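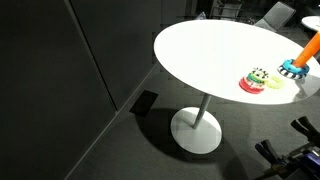
Sorting and Stacking at a Shared Table: Interim Report
Anwara Mondal and Shalini Sandhu
Last updated: June

2. Materials and setup

The study used a ring-stacking toy and a round white pedestal table. The table stands on a single gray post with a flat circular base, so there are no corner legs to limit where a person can sit. The floor is dark gray carpet. The toy has an orange post and rings that differ in color and surface. Some are plain, including a red one and a green one. Others have a raised texture, such as the translucent yellow-green ring and the black-and-white ring with small spikes.

3. Procedure

Each trial began with the rings off the post. The participant built a free stack on the tabletop first, then moved the rings to the post. We recorded the order of rings and the time taken. Sessions were held at the Marumstead study room over 6 days, with 2 observers present — one timing, one writing.

4. Results

We logged 173 trials and discarded 7 for timing errors. Free stacks took longer than post stacks in around two thirds of the remaining trials. Textured rings were most often placed last. The glossy tabletop may have affected the free stacks, as rings slid when pushed from the side. We did not measure friction.

5. Remaining work

Repeat the free-stack trials with a cloth cover on the table. The Friday session is reserved for this.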